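Ticket 352: Tisch 3, Spielset "Abendbrot" – Teile bleiben nicht am Platz
Status: in Bearbeitung
Gemeldet von: Lama Awwad
Bearbeiter: Nektarios Pappas
Eröffnet: 10. September 2026
Standort: Hatorlow, Prüfraum Spielwaren

Meldung (Awwad)
Beim Aufbau nach Deckblatt Pullura rollen die kleinen Lebensmittel auf Tisch 3 weg. Auf Tisch 2 tritt das mit demselben Set nicht auf. Betroffen sind die Erdbeere und das kleine rote runde Teil, die Orange nur gelegentlich. Die Ketchupflasche liegt nach Blatt quer auf dem Teller und rutscht beim Ablegen zum Rand. Priorität mittel, der Aufbau wird für die Abnahme durch Wanyama gebraucht.

Rückfrage (Pappas)
Bitte angeben, welcher Teller verwendet wird. Im Set-Karton liegen seit Juli zwei Ausführungen.

Antwort (Awwad)
Teller ist der mit dem dunkleren Rand. 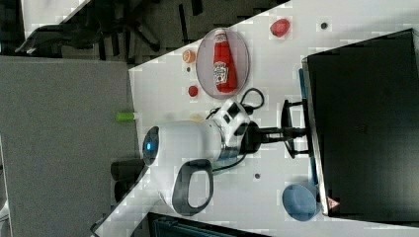

Der zweite Teller aus dem Karton ist tiefer und hat keinen abgesetzten Rand. Ich habe ihn kurz probiert, damit liegt die Flasche schräg und der Aufbau entspricht nicht mehr dem Blatt. Wieder zurückgetauscht.

Prüfschritt 1 – Tischneigung
Wasserwaage längs und quer aufgelegt. Längs in Ordnung. Quer fällt die Platte zur Bodenseite hin ab, gemessen 3 mm auf die Plattenbreite. Stellfuß hinten nachgezogen, Kontermutter war lose. Zweite Messung ohne Befund.

Prüfschritt 2 – Oberfläche
Platte mit Isopropanol abgewischt, 15 Minuten gewartet, Teile neu gesetzt. Das rote runde Teil bleibt jetzt liegen. Die Erdbeere dreht sich beim Loslassen noch ein Stück und kommt dann zur Ruhe. Laut Blatt zulässig, solange sie neben dem Teller bleibt.

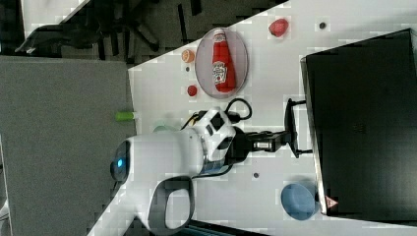 Offen ist damit die Flasche. Gewicht laut Galtov-Datenblatt 174 g, auf der Küchenwaage nachgewogen, Abweichung vernachlässigbar. Der Schwerpunkt liegt im unteren Drittel, sie kippt also immer über den Boden und nie über den Deckel. Legt man sie mit der Mitte auf die Tellermitte, wandert sie. Legt man sie ein Stück in Richtung Deckel versetzt auf, bleibt sie liegen.

Anmerkung (Awwad): Im Blatt steht nur "Flasche auf Teller, liegend". Ausrichtung und Versatz fehlen. Ich habe sie bisher nach Augenmaß gelegt.

Prüfschritt 3 – Lage der Flasche
Zehn Wiederholungen mit Versatz, Etikett oben. Kein Abrutschen. Mit Etikett zur Seite zweimal gerollt, vermutlich wegen der flacheren Flaschenseiten.

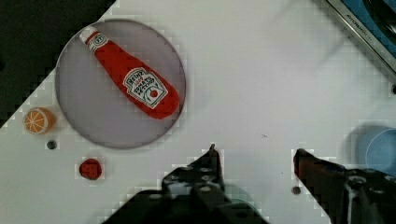 Für die Ergänzung im Blatt brauchen wir eine Lage, die ohne Lineal reproduzierbar ist. Mein Vorschlag: Flasche diagonal über den Teller, HEINZ-Etikett nach oben und lesbar, Flaschenboden bis knapp an den Tellerrand. Die Orangenscheibe liegt links neben dem Teller, ein Stück von der Tischkante entfernt. Als Anhaltspunkt kann das kleine dunkle Loch in der Platte direkt bei der Scheibe dienen, sofern Tisch 2 das gleiche Lochbild hat. Bitte prüfen.

Antwort (Awwad)
Lochbild an Tisch 2 ist gleich. Text für das Blatt übernommen, Entwurf liegt im Ordner Pullura. Der tiefere Teller ist aus dem Karton entfernt und beschriftet ins Regal gestellt.

Offene Punkte
Kontermutter an Tisch 3 gegen selbstsichernde tauschen (Pappas)
Freigabe des geänderten Blatts durch Wanyama (Awwad)
Ticket bleibt bis zur Freigabe offen.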